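The Case Against the Learning Table

My nephew is three and cannot spell his name. I mention it first because it seems to alarm other adults a good deal more than it alarms me or his mother. At a family lunch in April a cousin asked, quite seriously, whether we had "started him on letters yet," in the tone you would use to ask whether a dog had had its shots. A week later a set of letter blocks arrived in the mail with a card hoping they would "give him a boost."

I have nothing against blocks. I have a growing dislike of what has been done to them.

When I was small, blocks came in a bag and you emptied the bag on the floor. Some had letters on them, and the letters were decoration. We built a garage, and if the garage happened to have a Q over the door, fine. What has happened since is that the letter has been promoted. The block now exists to carry it. There are sets with lesson cards, sets with progress charts, and sets with a printed mat showing the child where each piece should go. The Fovley catalog that turned up at our door gives 35 pages to what it calls "early literacy play," and I could find very little play in it. I found a lot of putting things in squares.

The squares are what I want to complain about. You draw some boxes on a sheet of paper or a wipe-clean table, you set the blocks down nearby, and the child is supposed to move the right blocks into the right boxes until they make a word. It costs nothing, it looks purposeful, and it is in every parenting newsletter I have been unwise enough to sign up for. Arnulfo Castaño, who taught kindergarten for years and now lives across the street from my sister, is very fond of it. He told me it teaches left to right, it teaches that a word has a fixed number of places, and it keeps a fidgety child at the table for ten minutes. I believe him about the ten minutes. 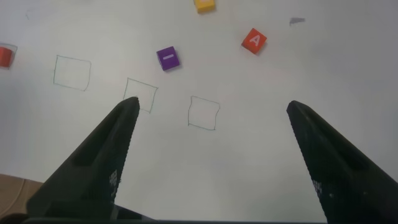

I have watched my nephew do this exercise. He is good at it in the sense that he ends up with a block in every box. He picks one up, carries it over with great care, lowers it, nudges it with a knuckle until the edges line up, and looks around for approval. Then he does the next one. Ask him what it says and he will tell you it says "a train." He has learned that squares want filling. That's a perfectly good thing for a three-year-old to learn, and he could have learned it from an egg carton.

The usual answer is that the meaning comes later, and that he is "laying the groundwork." Groundwork is a wonderful word for anyone with something to sell, as it can never be inspected. If the boy reads early, the blocks did it. If he reads late, imagine how much later it would have been without them. I asked Ikhsan Yusof, a friend who has raised 4 children and owns a truly depressing number of educational toys, which of them had made a difference. He thought for a while and said the one they all loved was a flashlight.

There is also the matter of what a mistake looks like. In a pile of blocks there aren't any. Your tower falls down, and you find out something about towers. Once there is a row of boxes and an answer to go in it, a child who puts the blocks in the wrong order has failed at something, and somebody at the table usually lets him know, kindly, with a hand already reaching over to fix it. I have caught my own hand doing this. I switched two blocks around while he was looking for a cracker, and when he came back he noticed at once and swept the whole lot onto the floor. I thought he had the better of that exchange.

I will give the other side something. Children do like letters. My nephew is delighted by the letter O and points it out on trucks. He likes it when I say a block's letter aloud in a stupid voice, and he will bring me the same block over and over to hear it again. If that is literacy, wonderful. It happened on the rug with no boxes drawn anywhere, and it went on for much longer than ten minutes.

I can also see why a tired parent would want the boxes. They have an end. You can say "fill these and then we'll have lunch," and there is a lunch at the other side of it. A heap of blocks has no end at all except the one you impose when you step on one. I don't think anyone should feel bad about using squares to get through a wet morning. My quarrel is with calling it a curriculum, and with the cousin who thinks that a boy who would sooner build a garage is falling behind.

Behind whom, I would like to know. Zornton sells a wall chart for tracking this, with a column for each month and a sheet of 207 stickers. My sister was given one of those as well. The stickers are now on the refrigerator, the cat's dish and the underside of a chair, and as of this week the chart is the roof of the garage.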